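4. Setting up a simulated group of robots

This section explains how to prepare Ridamis for your first simulation with more than one robot. You should have finished section 3 already, so that the program is installed and the single robot test runs without errors. If the single robot test still stops with a red message, please solve that first. Problems with one robot become much harder to find when there are many.

4.1 Before you start

Ridamis works with two kinds of robots. The first kind is the simulated robot, which lives only in the program. The second kind is the real Lokex robot, which connects by radio through the Sondis base station. You can mix both kinds in the same experiment, but we recommend to begin with simulated robots only.

Check the following points:

- The folder "worlds" is inside your project folder, and you have permission to write in it.
- The clock of the computer is correct. Ridamis uses it to name the log files.
- The base station is unplugged. You will connect it in section 5.

Note: A laptop without a separate graphics card can show up to 700 simulated robots in the plain view. The detailed view, with shadows and wheel movement, needs much more power. You can switch between the two views at any moment with the V key, and the experiment continues to run.

4.2 Creating the world

1. Open Ridamis and choose New World from the File menu.

2. Type a name for the world. Use only letters, numbers and the underscore. A space in the name is accepted by the window, but the log reader will later refuse the file.

3. Choose the shape of the arena. For the first experiment choose Square with Walls. The open arena has no border, and robots which lose their neighbors will drive away and never return.

4. Set the length of one side. The unit is the body width of one robot, so a value of 12 means that 12 robots can stand side by side along the wall.

5. Leave the floor friction at its default value. If you change it, you must also repeat the motor calibration from section 3.

6. Click Save. The world appears in the list on the left side of the window, with a gray dot in front of its name. The dot becomes green when the world contains at least one robot.

Caution: Do not edit the world file in a text editor while the program is open. Ridamis keeps its own copy in memory and writes it over your changes when you close the window.

4.3 Adding the robots

1. Select your world in the list and click Add Group.

2. Enter the number of robots. We suggest 12 for the first time. This is enough to see group behavior, and you can still follow each robot with your eyes.

3. Choose a start pattern. Grid puts the robots in straight rows. Random puts them anywhere in the arena, but never on top of each other. Cluster puts all of them near one point.

4. If you chose Random, type a seed number. The same seed always gives the same positions. Write this number in your notes - without it you can't repeat the experiment later.

5. Choose the controller. The menu shows every file in the folder "controllers". For this section select Mäkelä, the sample controller that comes with the program. It makes each robot keep a fixed distance from its neighbors.

6. Click Apply. The robots are now drawn in the arena, and the small line on each body shows its direction.

Note: All robots in one group use the same controller. If you want to test two controllers against each other, create two groups in the same world. The groups get different colors, and you can change these colors in the Group Settings window.

4.4 Setting the range of the sensors

Each robot knows only what its own sensors can tell. It doesn't know the size of the group or its own place in the arena. For this reason the sensor range is the most important value in the experiment, and a small change can give a very different result.

1. Click the group name and open the Sensors page.

2. Set Neighbor Range to 2. The unit is again the body width of one robot.

3. Set Wall Range to the same value. When the wall range is shorter than the neighbor range, robots near the border are often pushed into the wall by the others.

4. Set Noise to zero for the first run. Real sensors always have noise, and you will add it in section 6.

5. Click Test Sensors. A thin circle appears for a short time at every robot. If the circles of two robots touch, these robots can sense each other.

If no circles touch at all, the robots will stand still after you start. This is the correct behavior of the sample controller. Go back to step 2 and increase the range, or choose the Cluster pattern in 4.3.

4.5 Running the experiment

1. Open the Run page and set Step Limit to 1,000. The simulation stops by itself when it reaches this number.

2. Mark the box Save Log. The box is empty by default, and a run without a log can't be analyzed afterwards.

3. Press Start. The robots begin to move after a short pause, during which the controller is loaded.

4. Use the speed slider at the bottom to make the simulation faster or slower. The slider changes only the drawing speed. It has no influence on the result, so you can move it freely.

5. Press Pause if you want to look at one robot more closely. Click on the robot, and its sensor values are listed on the right. Press Start again to continue from the same step.

6. When the run is finished, the message Run Complete appears and the log is written to the folder "logs".

Caution: Wait for the message before you close the program. With a large group the log needs some time to be written, and a log that is not complete can't be repaired.
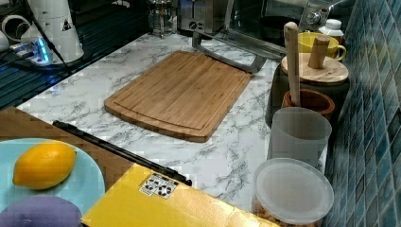

Can I use the same controller file for the simulated robots and for the real Lokex robots?
The same file works for both, if it uses only the standard commands in appendix A. Commands that begin with "sim" exist only in the simulation, and the base station will reject a file that contains them.

4.6 If something goes wrong

The robots are drawn in the arena but do not move. Look first at the Controller line in Group Settings. If it shows None, the controller was not loaded. Select it again and click Apply. If it shows the right name, check the sensor range as described in 4.4.

The robots turn in place and never drive forward. The motor calibration is missing or belongs to an older world. Open the calibration page from section 3 and load the values again.

The picture moves in jumps. Change to the plain view with the V key. If it doesn't help, close other programs or reduce the number of robots.

Two runs with the same seed give different results. Compare the two log files. The first lines contain the seed, the sensor values and the version of the controller. Very often the controller file was changed between the runs and the version line inside it was not updated.

The log file is empty. The disk may be full, or the program had no permission to write in the folder. Correct this and repeat the run. An empty log can be deleted safely.

4.7 Saving your settings

When the first run has worked, choose Save as Template from the File menu. The template keeps the arena, the groups and the sensor values, but it doesn't keep the logs. You can open it later from the New World window - it is listed under the standard shapes. Keep one template without noise, because you will need it for the comparison in section 6.

Continue with section 5 to connect the Sondis base station.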